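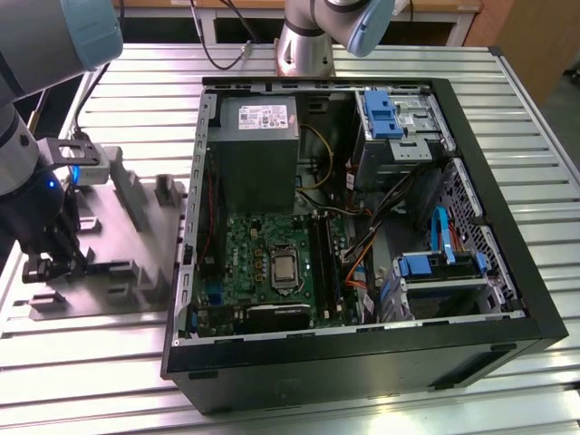
**FOR IMMEDIATE RELEASE**
2018-11-16

# Butmont College Turns 100, Plans to Sit Down Only Briefly

BUTMONT – Butmont College will mark its centennial next year with a season of public events, a repaired clock, and a history of the school that has been promised to alumni since the 75th anniversary and is now at the printer.

The college opened above a feed store with two classrooms and a borrowed piano. The feed store closed long ago. The piano is still on campus, still borrowed, and will be played at the opening concert in Shehu Hall after a tuning the music department describes as "ambitious."

Centennial events begin in January and run through Founders Weekend in July, when graduates of every class are invited back to campus to learn which of their dormitories are now parking. Admission to all events is free except the dinner, where the chicken has to be paid for by someone.

## What is planned

- **The Long Table.** An outdoor lunch on the main quad, open to students, staff, alumni and any resident of Butmont who brings a chair. In case of rain it moves to the gym, which has its own roof problems.
- **Butmont in Boxes.** An exhibit at the Drukik Library drawn from the college archives, including early yearbooks, a run of the student paper, and the complete correspondence on whether the school mascot should be a heron. The matter was settled in favor of the heron. The letters against are better written.
- **The Clock.** The tower clock on Old Main, which has been 5 minutes slow for as long as most faculty can remember, will be corrected at noon on the first day of the spring term. Students who have relied on it as an excuse should make other arrangements.
- **Open Classrooms.** Visitors may sit in on regular classes during Founders Weekend. Quizzes are optional for guests.

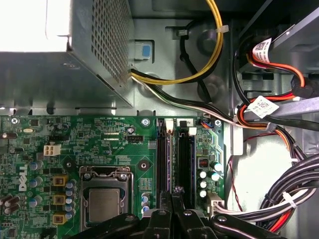
The centennial history, titled *A Hill With a College On It*, is published by Clinach Press and will go on sale at the campus bookstore in the spring. It covers the founding, the fire, the other fire, the admission of women, the arrival of the nursing program, and the winter the boilers failed and the philosophy department held class in the bakery downtown. Readers looking for the 1970s will find them handled with tact.

Alumni are asked to send in photographs, letters, programs and recollections for a second exhibit to open during Founders Weekend. Items should be labeled with a name and class year. Originals will be copied and returned. The archives already hold a generous supply of beanies and cannot take any more at this time.

The college is also starting a centennial scholarship for first-generation students from the surrounding counties. Gifts of any size are welcome, and donors will receive a thank-you note and a bookmark with a heron on it.

Registration for the dinner and for dormitory lodging during Founders Weekend opens in the new year. Lodging is offered in standard student rooms with standard student mattresses, and the college makes no claims beyond that.

## About Butmont College

Butmont College is a four-year college offering degrees in the liberal arts, education, nursing and business. It sits on a hill, as visitors arriving on foot will notice.

**Media contact:** Office of College Relations, Old Main, Butmont College. Calls are returned on weekdays, usually before lunch.

###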